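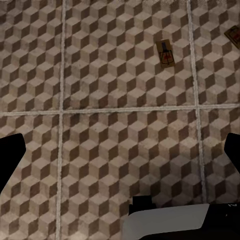 The Neagu Collection in Ilthorpe is recruiting a cataloguer for its Northern Plains material, on a fixed-term contract starting in May. The holding consists of 165 items: star quilts, painted rawhide containers, quilled and beaded bags, and a small group of moccasins. Existing records are poor. Many describe pattern in terms such as "geometric" or "diamonds", which won't separate one design from another. A tumbling-blocks tile, with its cubes made from three rhombuses in beige, taupe and dark brown, would get the same entry as an eight-pointed star quilt, although the star is pieced from narrower diamonds meeting at a centre point. The post holder will replace these entries with descriptions that record shape, layout, colour order and method.

## Duties

- Examine, measure and describe each item, and enter the record in the Clamby database.
- Record technique: piecing and quilting for textiles; lane stitch or overlay for beadwork; wrapping, plaiting or sewing for quillwork.
- Check old attributions against the accession registers. Where the register says only "Sioux", don't assign Lakota, Dakota or Nakota without further evidence.
- Mark any item that may be sacred or ceremonial, stop work on it and refer it to Corina Vasiliu before handling or photography.
- Prepare draft records for review by community advisers, and enter their corrections with the adviser's name where permission is given.

Interpretation of meaning is outside the post. Statements about what a design stands for are entered only when they come from the maker, the maker's family or an adviser, and the source must be cited.

## Requirements

**Essential**

- Two years' experience of cataloguing textiles, skin or beadwork in a museum or archive.
- Working knowledge of a collections database.
- Clear written English.

**Desirable**

- Experience of working with Native American communities or tribal museums.
- Ability to tell porcupine quill from dyed plant fibre under low magnification.
- Experience with objects treated with arsenic or other old pesticides. Training is provided, and gloves are worn at all times in the hide store.

Applications from tribal citizens and descendants are welcome. Part of the record writing can be done remotely, but examination takes place in Ilthorpe.

## Terms

30 hours a week, worked between 8 am and 5 pm. The post reports to Mircea Stoica, Head of Collections. The store is on the ground floor with level access. Relocation costs are not covered.

## How to apply

Send a CV, the names of two referees and one sample catalogue entry of your own, with confidential details removed, to Zodwa Oosthuizen at the Neagu Collection, Kutwood Road, Ilthorpe. Shortlisted candidates will be given 60 minutes to describe one modern quilt from the teaching set, followed by an interview. Questions about the database should go to Florin Preda.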